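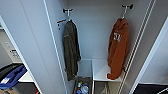
O primeiro braço de Joana Teixeira pesava demais para o próprio ombro e caía sobre a bancada cada vez que se cortava a corrente. O terceiro já pendura roupa. Foi com essa ambição, modesta no papel e diabólica na prática, que ela entrou na oficina partilhada da Requena, e é por causa dela que passei uma tarde inteira de fevereiro a olhar para um armário aberto com um entusiasmo que não sentia desde os meus primeiros kits de eletrónica. Um casaco verde-azeitona e uma camisola cor de ferrugem com capuz, cada um no seu gancho, são um problema de robótica magnífico! O tecido dobra-se onde quer, o capuz junta-se em cima, à volta do gancho, e a bainha do casaco desce quase até à caixa das garrafas, pronta a prender-se em qualquer coisa.

O projeto chama-se Wodley e custou até agora 659 euros, contando motores, rolamentos, filamento e uma fonte de alimentação que ardeu (a segunda também não andou longe). As peças estruturais saíram quase todas da impressora da oficina, em sessões noturnas, e as juntas foram redesenhadas tantas vezes que a pasta dos ficheiros já tem subpastas chamadas «final», «final mesmo» e «esta». A eletrónica de controlo vem da Sornbridge, comprada em segunda mão, com um conector partido que Joana soldou de novo à lupa.

O que me conquistou foi o punho. Joana montou ali uma câmara pequena, encostada à garra, e o programa decide a aproximação a partir do que essa câmara apanha. Parece simples até se perceber que o punho roda, e que a câmara roda com ele. Basta o braço virar-se para cima e lá se vai o armário: fica o teto claro, uma faixa na diagonal, a ponta preta de um dedo da garra, um canto de estante branca. Para uma pessoa, isto resolve-se baixando os olhos. O programa precisa de saber em que posição estão todas as juntas e de confiar nesses números, e foi nessa confiança que se gastaram 21 noites de calibração.

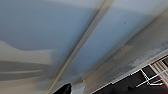

Ilham Slaoui acha que se dá demasiada importância à câmara e que metade do trabalho devia passar para os dedos: com um sensor de força barato em cada ponta, diz, a garra sentia o tecido a esticar muito antes de haver alguma coisa para ver. Joana concorda em parte. Já tem os sensores numa gaveta, mas quer primeiro acabar com a folga do cotovelo, que estraga qualquer medição.

As tentativas ficam todas registadas, e o registo vai em 1718. Pedi para ler umas páginas e não consegui parar: «largou cedo», «puxou o capuz», «bateu na porta», e de repente um «SIM» em maiúsculas, sublinhado duas vezes. Na próxima versão, o cotovelo leva rolamentos Wunonlow e uma correia mais curta. Os desenhos estão afixados junto à impressora, e quem passar pela oficina com ideias para pendurar cachecóis será muito bem recebido.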